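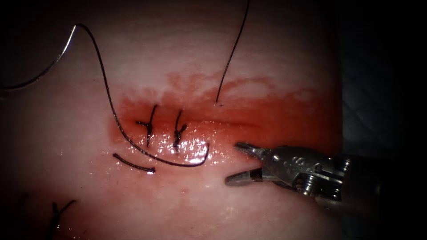
Running a suturing demonstration at an open day is one of the nicest jobs you can get in a robotics lab, and if you've been handed ours at Cledden for the first time, I hope these notes save you a few gray hairs. Marilou Calimlim and I have done it together every February, and we still argue over the order of things! What we do agree on is that visitors should arrive partway into the job. With two stitches already tied and the long thread lying in its big loop across the tissue, people see right away what a finished knot looks like and what is still left to do, and even the little ones at the front start asking about the needle.

First, the evening before. Set up the tissue and tie your first stitches then, while the room is quiet and you can take your time. Lay out more thread than you think you'll want. We went through 52 lengths last year (yes, Marilou wrote it down) and I would have sworn that half of that was plenty.

Next, practice talking while you drive. This is harder than it sounds, and I say that as a person who can talk through anything. Rehearse with a friend who will interrupt you. Move slowly, open the jaws all the way before you go for the needle, and say out loud what you're going to do before you do it. If the needle turns in the grip, set it down and pick it up again. People enjoy watching the second try just as much as the first.

On the day, keep each group to one stitch. That means pulling the thread through, two wraps, a knot, and a trim, and then hands up for questions. Tell them at the start that there is blood to look at, and give anybody who'd prefer the Drusard table next door a chance to slip over there before you begin. Then let a visitor or two sit at the practice console with the foam pad. Have them pass the needle from one side to the other and leave the knots for later in life.

Last year the sign-in sheet got to 967 names, and we were hoarse by three o'clock, so please drink some water and trade off with your partner. When you close up, count your needles, park the arms, and leave a note for Tormod Aasen if anything felt stiff. He would much rather hear it from you that evening.

14 comments
Shared 52 times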